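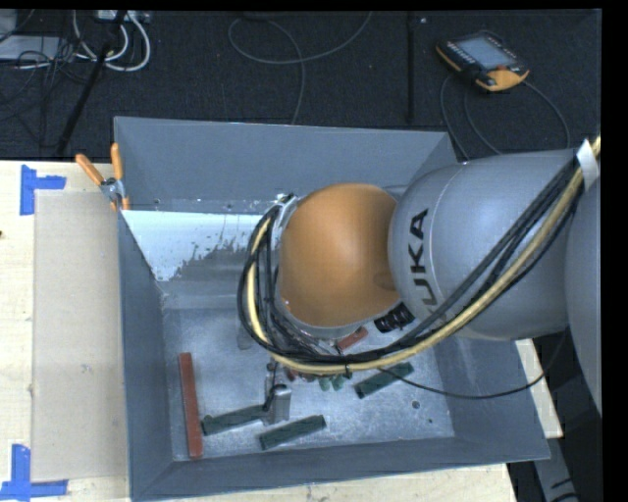

3.2 Upkeep of the Picking Cell

Figure 2. The Grivby cell: arm, gripper, metal bin and blocks. The teach pendant is on the floor behind the bin.

Most of our maintenance time went to the cable bundle. It loops around the wrist with enough slack for every pose we planned and a few we did not. A thin cable also hangs over the bin, where it takes an interest in the blocks. We checked the white strap every 50 picks and re-dressed the loop after 300.

The bin is clamped at its rim, a fix that Nieminen called temporary in June. Without the clamp, the bin crept toward the arm over nearly 100 picks and the calibration crept with it. Blue tape on the tabletop marks the corners of the beige panel, which we put back by hand after each cleaning. The floor of the bin was already scratched when we began. We left it that way, and the depth camera complained about the shine until Lucero lowered the exposure.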